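Heizkosten im Gewerberaum geschätzt, obwohl die Geräte abgelesen wurden - muss ich das zahlen?

werkraum_sued
Rubrik: Miete und Nebenkosten, Gewerbe

Hallo zusammen,

wir haben seit drei Jahren einen Raum im Gewerbehof Herkora gemietet, Erdgeschoss, zwei Heizkörper, an jedem ein elektronischer Heizkostenverteiler. Vermieter ist die Dimirov Hausverwaltung, abgelesen wird von der Firma Grirnum. Jetzt ist die Abrechnung gekommen, und bei unserer Einheit stehen 1.318 Einheiten mit einem kleinen "S" dahinter. In der Legende heißt es, S bedeutet Schätzwert. Der Anteil am Gesamtverbrauch des Gebäudes liegt damit bei 22 Prozent. Im Vorjahr war es deutlich weniger, und wir haben den Raum nicht anders genutzt als vorher. Die Heizkörper stehen meistens auf Stufe 2, am Abend drehen wir sie herunter.
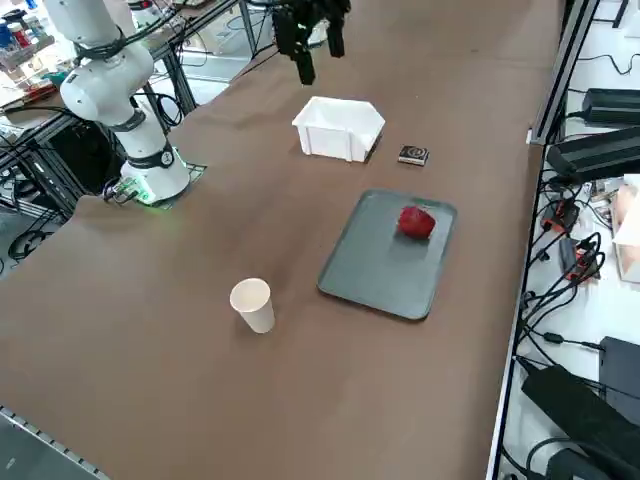 Was ich bisher gemacht habe

Ich habe bei der Verwaltung angerufen. Dort hieß es, der Ableser habe im Januar niemanden angetroffen. Das stimmt nicht, ich war selbst da und habe ihn hereingelassen. Einen Beleg habe ich nicht bekommen, bei uns wird per Funk ausgelesen und man unterschreibt nichts. Auf den Geräten selbst kann ich durch Knopfdruck einen Wert sehen, ich weiß aber nicht, ob das der aktuelle Stand ist oder der vom Stichtag.

Mich interessiert: Darf überhaupt geschätzt werden, wenn die Geräte funktionieren? Und kann ich die Abrechnung um 15 Prozent kürzen, wie man das überall liest? Die Nachzahlung ist bis Ende März fällig.

Danke im Voraus.

heizblatt77

Geschätzt werden darf nach § 9a der Heizkostenverordnung, wenn der Verbrauch wegen Geräteausfall oder aus anderen zwingenden Gründen nicht ordnungsgemäß erfasst werden konnte. Wenn die Geräte laufen und der Ableser im Raum war, würde ich schriftlich fragen, welcher Grund vorgelegen haben soll. Telefonisch bringt das nichts, du hast hinterher nichts in der Hand.

Zu den Anzeigen: Die meisten elektronischen Verteiler zeigen abwechselnd mehrere Werte, darunter den laufenden Verbrauch und den gespeicherten Stichtagswert. Der Stichtagswert bleibt in der Regel bis zum nächsten Stichtag im Gerät. Fotografiere also beide Anzeigen an beiden Heizkörpern, und zwar so, dass die Gerätenummer lesbar ist.
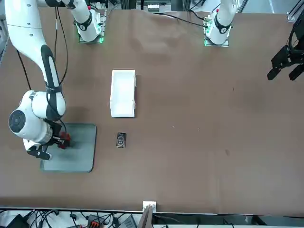
Danach vergleichst du die Nummern mit denen in der Einzelabrechnung. Bei uns war im Vorjahr ein Gerät getauscht worden und in der Abrechnung stand noch das alte, daher kam der Schätzwert. Achte auch auf den Bewertungsfaktor. Manche Geräte zeigen unbewertete Einheiten an, die werden erst später mit einem Faktor für den Heizkörper multipliziert. Die Zahl auf dem Display muss also nicht dieselbe sein wie die in der Abrechnung.

Wegen der 15 Prozent: Das Kürzungsrecht aus § 12 greift, wenn nicht verbrauchsabhängig abgerechnet wurde. Eine zulässige Schätzung nach § 9a gilt als verbrauchsabhängig, dann gibt es keine Kürzung. War die Schätzung nicht zulässig, sieht es anders aus. Vorher aber die Korrektur verlangen, wenn die echten Werte noch im Gerät stehen. Das ist bei dir vermutlich mehr wert als die Kürzung.

Belegeinsicht kannst du auch als Gewerbemieter verlangen. Lass dir das Ableseprotokoll zeigen - dort müsste stehen, wann der Ableser im Haus war und bei welchen Geräten kein Signal kam. 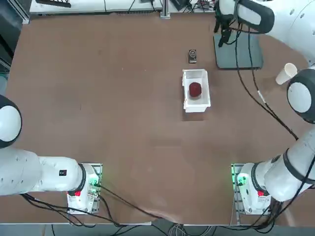 nebenkosten_nair

Einfach nicht zahlen, dann melden die sich schon. Hatte ich auch mal, kam nie wieder was.

tabelle_und_kaffee

Vom Nichtzahlen würde ich bei Gewerbe abraten. Viele Regeln, die man im Netz findet, gelten nur für Wohnraum, zum Beispiel die Abrechnungsfrist von zwölf Monaten in § 556 BGB. Im Gewerbemietvertrag kann einiges anders vereinbart sein, auch eine Frist für Einwendungen. Da zuerst nachsehen.

Wir haben in einem ähnlichen Fall unter Vorbehalt gezahlt und im selben Schreiben die Korrektur verlangt. Die Verwaltung hat es an den Messdienst weitergegeben und nach ein paar Wochen kam eine neue Abrechnung. Wenn einer korrigiert wird, verschieben sich allerdings auch die Anteile der anderen Mieter im Haus, deshalb dauert es manchmal länger.

werkraum_sued

Danke, das hilft mir weiter. Die Gerätenummern habe ich gerade verglichen, eine stimmt tatsächlich nicht mit der Abrechnung überein. Das Schreiben an die Verwaltung geht morgen raus, Zahlung unter Vorbehalt.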